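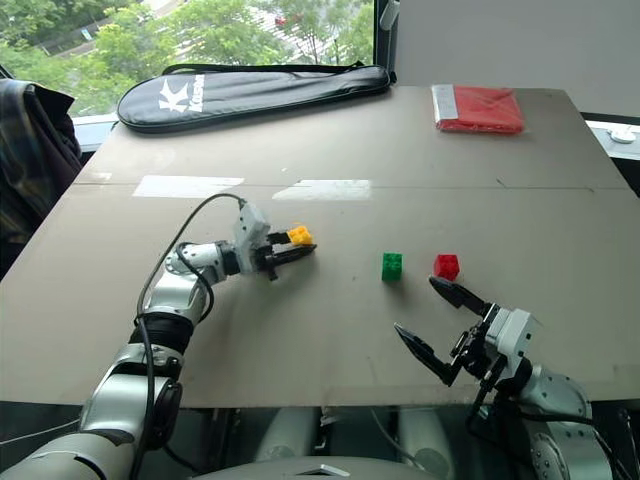

Rindodus: a list of words for colors and small things

Rindodus is a word list. It holds what people in and near Drestham call colors, toys, sweets, buttons, marbles, crumbs, puddles and other small everyday things, in the words they grew up with. If you like dialect words (we love them!) you can read it straight through like a book, and a few people have.

The list is one plain text file, one entry per line, tab-separated. It opens in any spreadsheet. There is nothing to install.

What's in it

Version 3 has 158 headwords. Each one comes with at least one local word, the place it was collected, and a sentence showing it in use. Plenty of headwords have four or five local words fighting over the same spot, and those are the best ones. "Crumb" alone could keep you busy for an evening: you get nibbin, scrat, fallings and tablesnow, and tablesnow came from two sisters in Quintana who were sure everyone said it.

Files

rindodus.txt the list itself
places.txt place names and how we spell them
notes.txt longer remarks that wouldn't fit on a line
changes.txt what changed between versions

Columns in rindodus.txt

headword: the everyday American English word, lower case, singular
local: the word as the speaker said it, in ordinary spelling
sounds: a rough respelling, stressed part in capitals
place: Drestham, Quintana or Jerkedton
age: under 30, 30 to 60, over 60, or blank if the speaker didn't want to say
sentence: the speaker's own sentence, with family names taken out
who: SF or KB, the person who wrote it down

A sample line, with bars in place of the tabs:

marble | dobbin | DOB-in | Jerkedton | over 60 | He'd swap you a dobbin for half a bun. | KB

About the spelling

We argued over this more than anything else. Severino Figueroa wanted every word in phonetic script, and Kilian Baumgartner wanted spellings that a speaker's grandmother could read out loud. Kilian won, mostly, and the sounds column is the peace treaty. Where a speaker had a firm opinion on how to write a word, we used that spelling even when it clashes with its neighbors. So you will find both "rudge" and "ruhj" for red, and they really are the same word.

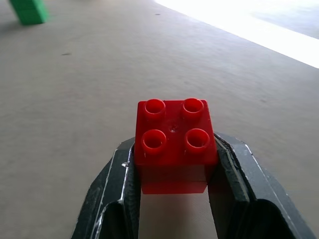
The color words have a few habits you should know before you start counting or sorting. Speakers in Jerkedton often split one color into two, with a word for the shiny kind and a word for the dull kind, so "rudge" is for cherries and fire engines while "brackle" is for bricks and old barns. We gave these separate lines under the same headword. Yellow does the same thing, though only for people over 60. Green doesn't split at all, anywhere, and we would be thrilled to hear from somebody who can prove us wrong.

How the words were collected

We sat down with people in kitchens, at bus stops and at the back of the Drestham library and chatted. We asked "what would you call one of these?" and tried not to say the word first. Some speakers gave us one word and went home. Others brought cousins. No sound was recorded, so the sounds column rests on our ears alone, and Severino's ears are better than Kilian's for vowels.

Known problems

Quintana is thin. Most of its lines come from two families.
The headword "button" has a duplicate line in version 3. It will go in March.
"Puddle" and "small puddle" ought to be one headword and aren't yet.
A few sentences were tidied up for grammar in version 1, and we have put back the originals where we still had the notebooks.
Sweets are under brand-free headwords such as "hard candy" and "toffee", which makes a few of the sentences read oddly.

Using it

Do what you like with it: teach with it, print it, make a poster for the hallway. Please keep the place column attached to the words, as speakers care a lot about which town gets the credit! If you quote a sentence, quote it whole.

Sending us words

Send one line per word in the column order shown above. Leave "who" blank and we'll fill it in. Words you only half remember are welcome too, with a question mark after them. Kilian looks after Jerkedton and Severino takes the rest.

Last edited 2nd January.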